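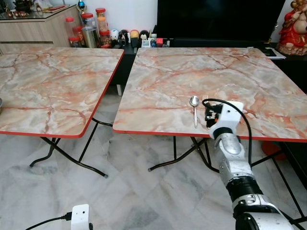

## ¿Ya hay algún robot que recoja la mesa de verdad?

Hola a todos. Pregunta rápida que me trae loco. En casa somos 7 entre críos y abuelos y lo de poner y quitar la mesa es un infierno — dos mesas plegables, cubiertos por todos lados. Veo brazos pequeños trabajando con una cuchara y un tenedor encima de una mesa normal de salón y pienso, vale, ¿esto ya se puede comprar o seguimos igual que siempre?

No pido que cocine. Solo cubiertos y cuencos, al cajón o al fregadero. ¿Alguien lo tiene funcionando en casa?

*Publicado el 2022-02-11 por Geston_casa*

---

### Respuesta de Ronaldo Malabanan (14 votos)

Comprar para enchufar y listo, no. Montarlo tú, a medias.

Yo llevo desde mayo con un brazo de sobremesa y el programa Ploter. Cubiertos sueltos, separados entre sí: bien casi siempre. Lo que falla:

- tenedor pegado a la cuchara, coge los dos o ninguno
- cubierto plano sobre mesa dura, la pinza no tiene por donde meterse. Con mantel algo mejor
- el metal brilla y la cámara se lía. Si encima el tablero tiene dibujo de mármol con vetas, peor, a mi me pasó y acabé poniendo un hule liso
- mesas plegables: se mueven un pelo y hay que recalibrar

Tiempo: 80 segundos por tenedor en mi caso. Mi hija lo hace en 2. Y otra cosa, el brazo va fijo, de una mesa a la otra no pasa solo — necesitas base con ruedas y ahí el precio se dispara.

De los cuencos ni te hablo, si llevan sopa olvídate.

---

### Respuesta de Penry

no, y no creo que en años. compra un lavavajillas

---

### Respuesta de Iva

Depende de lo que llames funcionar. En el taller donde estoy clasificamos piezas con un brazo y va perfecto, pero claro, siempre la misma pieza en el mismo sitio. En una casa cada dia la mesa está distinta y ahi se atasca.

Si es por aprender, adelante, empieza solo con cucharas. Si es por ahorrar tiempo, no te compensa todavia. Ronaldo, qué pinza usas? La mía de dos dedos resbala con los mangos finos.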